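Speaker notes: moving the whole office to one kitchen

5 min read

Right, hello everyone, thanks for coming back after lunch. (Wait for the door. It bangs.) I'm going to talk about washing up, or really about how people who share a kitchen end up cross with each other, and what we did about it at Tevstead.

Start with the story. When Heturus moved in downstairs we went from two kitchens to one, and we had 80 people sharing it by October. I thought the fights would be over desks. They were over mugs! My inbox that first month was mugs, milk, and one very long email with the subject line "the cheese".

Ask the room: who's had a note left on the fridge? Hands up. Who wrote one? (There's always a laugh here, let it run.)

Next bit, the notes. We'd put up laminated signs, and then bigger laminated signs, and I'm fairly sure the mugs got worse. Shengli Shen, who sat nearest the kitchen and so heard all of it, kept a tally of what people said while they were in there. Most of it was people asking whose job it was. They weren't being lazy, they just had no idea. Some thought the cleaners did the mugs, and the cleaners had been told to leave them alone.

So we tried a rota. Tell them about the rota, be honest, it was awful. It lasted 4 weeks. People swapped, people went on holiday, one team did everyone's turn and then sulked about it (quite rightly). Don't go on too long here, I did at Charbonneau and ran out of time for the good part.
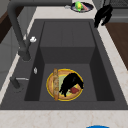 What worked was dull. We gave every team its own shelf and its own mugs in its own colour, and took the spares away. If there's a green mug lying about, it's the finance lot, and everybody knows it, and somebody from finance comes and gets it because they want a cup of tea. The milk went on one order with Drivo instead of five different people nipping to the shop. I answer roughly 2 emails a month about the kitchen now, and one of those is usually about the cheese.

Mention the quiet half hour on Wednesday, when we clear the fridge with the radio on. Anything without a name goes. You do have to warn people the first time, I lost a very nice lasagne that way.

Questions. If they ask about dishwashers, say we've got one and the emptying is a separate talk. If they ask about cost, the mugs came out of the stationery budget, so thank Shengli for that one. Leave the handout by the door.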